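How to test a "chore-ready" gripper with a power strip

Posted 7/2/22 by Veerle Kramer

Every spring somebody announces a machine that will tidy your desk. Before you believe it, try this. You need a table, a power strip with a switch for each outlet, and an afternoon.

1. Put the strip down at an angle. Demos love things squared up to the table edge, and desks at home don't look like that.

2. Leave the cord on. Taking it out of the problem is cheating — the cord is half the chore.

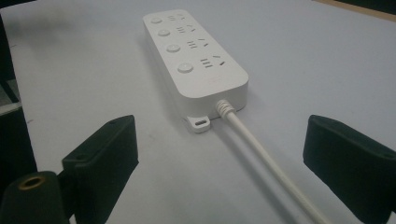
Four outlets, four buttons, and the cord still attached.

3. Pick one button and stick with it. I use the third, as it has a neighbor on each side to hit by mistake.

4. Press it, then press it again. A push that skids the strip across the table is a fail, even if the button clicks.

5. Do 320 tries and write down every one. The Gullach people showed me 16 and called it solved. I'd like to see the rest.

6. Move the strip between tries. If the score drops, your gripper has learned a spot on a table and very little about switches. 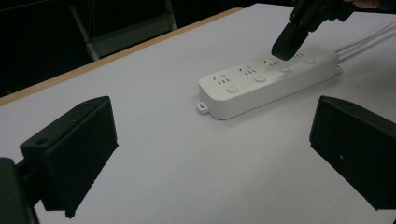 Gerrit Hendriks: You're too hard on buttons. We ran 2,000 presses at Pestbridge and those were fine. Plugs are what killed us. Try getting one into a slanted slot with two stiff fingers and then tell me about skidding.

Fair enough, so add a step 7: one plug, in and out, with no human hand steadying the strip. I haven't seen a clean run of that yet. If you have one, send me the whole log, misses included.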